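Tamiru Project / Updates / Equipment plan and budget, 2025-08-16

Hi Mekdes,

Okay, here's where we are with the gripper money! Short version: we've spent less than I feared, and I'd like to move one purchase up to September if you and the folks at Heltex are fine with it.

Most of our bench time has gone into clear plastic containers, the big see-through kind Casta wants handled (and the kind I complain about on every call). We grip them by the rim, with the green pads squeezing the wall from both sides. I'm happy with the fingers as they are, so the new pair I'd penciled in can come off the list.

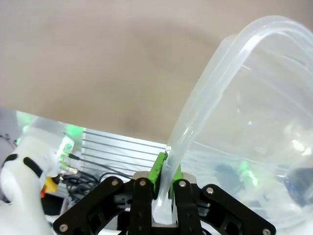 What I'd like to buy next

Pads, first of all. A box of spares from Custska is $100, and I'd rather have them in a drawer than wait on shipping. Then there's the second gripper, $3000 with the mounting plate, same model as the one we have. Tharun Rajan priced a cheaper one for me, but it would need its own adapter and a new set of cables, and we've got plenty of cable on that table already!

The frosted containers are the other reason I keep coming back to lighting.

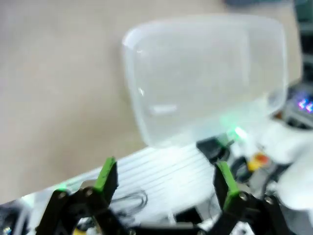
A decent diffuse light with a stand would run us $1000, and I've put it in as a maybe. I want to borrow one for a couple of weeks before I ask you for real money, so please leave that line open for now. Tharun has the 3 quotes and will send them over with the revised sheet. If you can get me a yes or no on the gripper before the end of the month, I can still make the September order.

Thanks so much!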